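kerkimora-users mailing list
Re: Tracking cube slips on wrist bracket, hand data off after a while

From: Gavin Semple

Replying to the earlier message below, now that we've had the same fault here. I ran the Stastent hand on the Kerkimora build for most of July before I noticed it. Pictures first, then what we found.
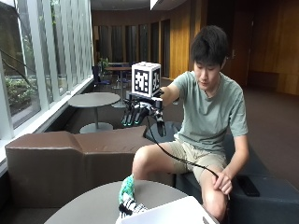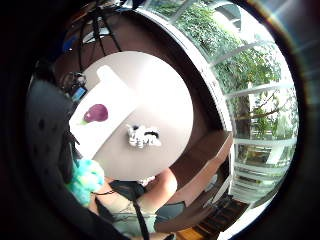
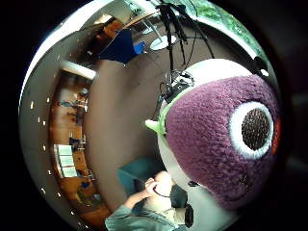

> We have 1,247 takes from the last round and a good part of them
> drift. The wrist pose is fine at the start of a session, then the
> fingertips end up inside the table on replay. Recalibrating fixes
> it until the next session. Is this the tracker or the hand? We are
> on the stock config and have not touched the filter settings.
> Finger angles look right the whole way through.

It's neither one in our case. The cube was turning on its bracket. The tracker reports the cube pose correctly, and the software applies the offset from cube to wrist that was stored at calibration. Once the cube has moved on the mount, that offset is wrong and nothing in the log says so. The reprojection error stays low the whole time because the markers themselves are read without trouble. That's why I lost days looking at camera exposure and at daylight from the windows.

The cause is the cable. It leaves the underside of the hand and the operator has to put the slack somewhere. When the arm goes out to full reach the cable pulls, the hand twists a little under the bracket, and the two screws take the load. Ours had backed out far enough that I could turn the cube with one finger. Thread locker was on the parts list in the Pringle assembly notes, but I can't find the step that says to apply it.

There is a safety side to this too. We replay takes on a real arm over at Kadbridge. One of the bad ones drove the fingers down into the tabletop and the arm kept pushing until the force limit tripped. Nothing was broken and the person at the stop button was well back. The force limit had been set at 70 percent, left over from other work. I've dropped it to 30 for any replay of a take that hasn't been checked. Please look at yours before you replay anything from the drifting set.

What we do now:

Thread locker on both bracket screws, and a paint line across each screw head so you can see if it has moved.

Cable tied to the forearm with a loop of slack at the wrist. Holding it in the free hand works for a short take but the slack gets used up when you reach.

Hand placed flat on the table at the start and end of each take. If the wrist height differs between the two by more than 2 mm, the take goes in a separate folder and doesn't get replayed.

On your old takes: if the cube slipped once and then stayed put, you can recover them by solving for a new offset from any stretch where the hand is resting on the table. If it was creeping the whole session I don't know of a fix. We threw ours out.

I have a short script for the start and end check. It only reads the Kerkimora log format at the moment. I'll post it to the list once I've taken our paths out of it.

Could you check whether your screws were loose when you took the bracket off? If they were tight then you have something else and I'd like to see a log.

Gavin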